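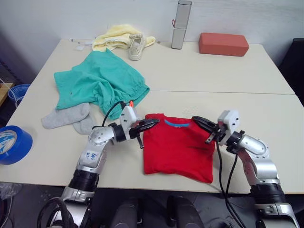 2024-06-02
By the Drindwood workshop desk

The Gerno two-arm bench kit has been on our tables since January, and we still get a little excited every time a new one comes in to be set up. It's a pair of arms on a shared base, a parallel gripper on each wrist, and the Valderrama control software that ties the two together. You stand it at the edge of a table you already own and start teaching it jobs.

Laundry is where we've had the most fun with it. Cloth is hard! A T-shirt never lands the same way twice, and an arm that can pick up a metal part all day long will happily grab a fistful of sleeve and ruin the fold. Having two grippers changes a lot. They can come down over the two upper corners of a folded shirt together, and the software keeps them at the same height and the same speed so the fabric doesn't get dragged sideways. Thick things like scrub pants with a drawstring are slower going, and socks are still a bit of an adventure (pairing them is fine, rolling them is not there yet).

What comes in the kit

Two arms with grippers and mounting blocks, the base, one cable set per arm, the control box, and a Valderrama license for 3 workstations. The table is not included. Any flat, steady surface works, and pushing two tabletops together is fine as long as they're level with each other. We like a pale top for fabric work, as colored clothes stand out well against it.

Teaching it a task

You guide the arms through the job by hand and the software records as you go. For a simple fold we suggest 200 runs before you expect much of it. That sounds like a lot, but each one is short, and a patient person with a basket of clothes can get through them in 3 afternoons. Mix up the colors and the fabrics early. A kit trained only on one red shirt gets very good at one red shirt.

Our own practice set at the Zurkdale showroom is now at more than 323 folds, and the difference between the first week and now is a joy to watch. The approach is smoother, and the grippers close later and more gently.

A few things to know

Leave slack in the cables at the wrist. New owners like to tie everything down tight, and then the arm can't make its full turn. The gripper pads wear faster on denim than on knits, so order a spare set if jeans are your thing. The kit is quiet enough to talk over, though you will hear the elbows on fast moves.

It is not a finished laundry machine. It suits labs, classrooms and curious small shops that want to work on handling soft things and don't mind some tinkering.

Demo visits are at Zurkdale on weekdays, by appointment. Bring your own clothes if you like, clean ones please.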